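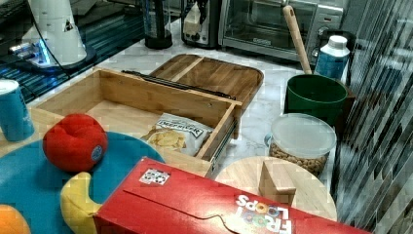
Codano kitchen set -- README

Can a machine tidy a counter yet? Sort of. Short tasks only, one arm, lots of clutter on purpose.

What's in it
1,542 episodes, 40 tasks. Drawer, tray, blocks, plush fruit, groceries. 600 held out for eval, don't train on those.

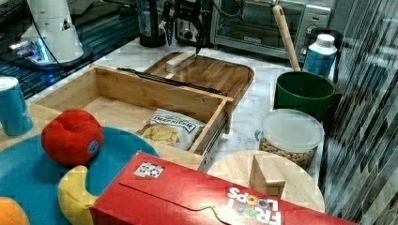
Gripper over the tray, small block below it. Drawer open, chips inside.

Known problems
- drawer closing is under-represented, will fix in the August relase
- task names dont always match between splits -- use the id
- failures are kept in, see the success flag
- no dishes, no liquids, no laundry. So no, not chores in the real sense

Questions or bad labels: Malsha Khan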